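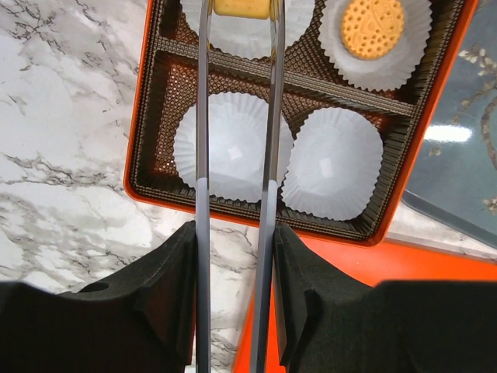 What size kicking tee should a high school team order?
The two-inch block is the usual choice for field goals and extra points in high school play. Kickers preparing for college should train on the one-inch block, then move to the ground, where college kicks are taken.

Denex Place-Kick Block, 2-inch and 1-inch

Item 303 (2-inch), Item 303-L (1-inch)

The Denex block is a flat rubber platform for place kicks from a hold. It is molded in one piece, with no insert or glued layer. The top face has a shallow center mark for the holder, and the underside has a ribbed grip pattern for use on artificial turf, natural grass and indoor carpet turf.

Specifications

Material: solid molded rubber
Heights: 2 inches, 1 inch
Colors: black, orange
Underside: parallel ribs, open at both ends so that rubber infill clears between kicks
Use: place kicks with a holder or a metal practice stand
Not for use as a kickoff tee

Setup

Place the block with the ribs facing down and the long side parallel to the yard lines. The holder spots the ball on the center mark and keeps the back hand clear of the block. Right-footed and left-footed kickers use the same block. On wet grass, press the block down by foot before the first kick and check it again after each kick.

Holder practice

A holder can use the block without a kicker. Set it 7 yards behind the snapper, take the snap, place the ball, turn the laces toward the goal posts and reset. The center mark stays visible when the ball is caught low or wide, and the placement can be checked against it after each repetition.

Testing

The current rubber compound was introduced in March. Before release, test blocks were kicked from at the Loledau practice field on turf and on cut grass, with more than 100 kicks per block on each surface. Mihret Admasu, product engineer, recorded height and rib depth before and after. The earlier compound, sold as Item 111, has been discontinued. Remaining Item 111 blocks can still be used, but they are slightly softer and should not be mixed with Item 303 in the same practice.

Care

Rinse with water and dry flat. Remove infill from the ribs with a stiff brush. Do not store under weight or in direct sun. Solvent cleaners will dull the center mark.

Ordering

Sold singly or in a team case of 27. Team cases contain one height and one color only. Unused blocks may be returned in the original bag.

Related items

Grametti metal holding stand, folding
Economou kicking net, sideline size
Denex kickoff tee, adjustable

Page updated 21 Jul 2022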